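Search the notebook Go

Wednesday, late

OK so the hand-held gripper is misbehaving again and I want to get this down before I forget which screw I touched. Short version: the left finger sticks. You squeeze, both fingers come in nicely, you let go, and the right one opens while the left one sits there sulking for a second or two. Session 228 was fine all the way through. In 567 (yes, I skipped the folder numbers, sorry) it stuck on nearly every release, and the log threw code 3804, the width mismatch one.

My first guess was the blue pads grabbing each other. Nope! Took both off, same thing. Then I backed off the inner pivot screw on the left finger a quarter turn and it got a lot better, so I think I overtightened it after the Adlow visit. My fault, probably. There's also a faint click near the end of the travel that I don't love.

Everything from 175 onward needs its widths rechecked before it goes to Irkmont. Please don't delete anything yet!! And if you pinch a finger in the linkage like I did, write it in the Geso book, even if it's tiny.

Fruit pickups on the cat tablecloth next, oranges first, slow squeeze and slow release.

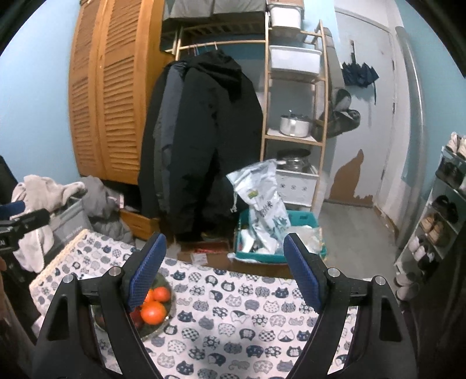 If the click is still there after that I'm swapping the left pivot for the spare in the Nguyen-Tran box and running the width check over from zero.

Notebook questions: ask at the bench | © Irkmont workshop notes | Back to top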